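4.2 Labelling two-handed contact with hinged appliances

The Dekulura set holds 3,278 segments cut from head-camera recordings of everyday kitchen work. Each segment is meant to teach a two-armed robot policy when each hand should touch something and when it should let go. Microwave ovens gave us the most trouble, as the same short task mixes a hinged door, a narrow cavity and a loose vessel.

In the first labelling pass we used one contact label per segment. The labeller chose the object being handled and marked the first and last moment of contact. Where both hands were on the same object, as in Figure 4, the label was clear and the labellers seldom disagreed.

Figure 4. Both hands on a glass bowl inside the oven, door fully open to the left. 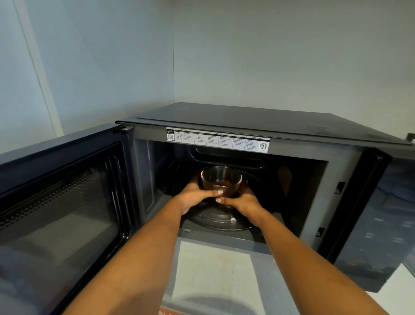

Sigrun Strömberg objected, on reading an early draft, that a single label hides the part a robot finds hard. Her point was that two hands on one bowl have to agree on a grip width and a lifting speed, and that a policy trained on the word "bowl" alone learns neither. She asked for each hand to be labelled separately, even where the two labels would be the same.

We took this up in the second pass. Every segment now has one track for the left hand and one for the right. Each track takes one of 5 states: free, reaching, touching, holding, or pushing. A hand resting on a surface is marked as touching until the surface moves. The object is named on each track, so the door and the bowl can no longer be confused when one hand is at the door and the bowl is standing elsewhere, such as on a mat to the right of the oven.
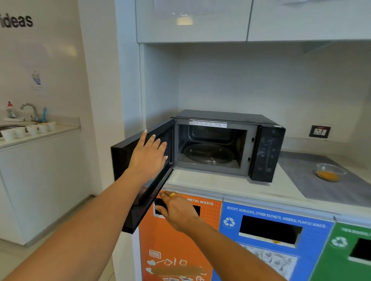

Relabelling was done by two people working apart, and over 500 segments were marked by both. They differed on 37 of these. Most of the differences were between reaching and touching, where the fingers hide the point of contact from the head camera. We settled them by taking the later of the two times, which gives the policy a slightly late contact signal but never an early one. An early signal proved worse in practice: the arm stopped short of the door and waited there.

The Kiner baseline was then trained again on the two-track labels with nothing else changed. It opened and closed the door more steadily than before. Lifting the bowl improved less, and the left arm still tended to arrive first and push the bowl across the turntable. We return to this fault in Section 5.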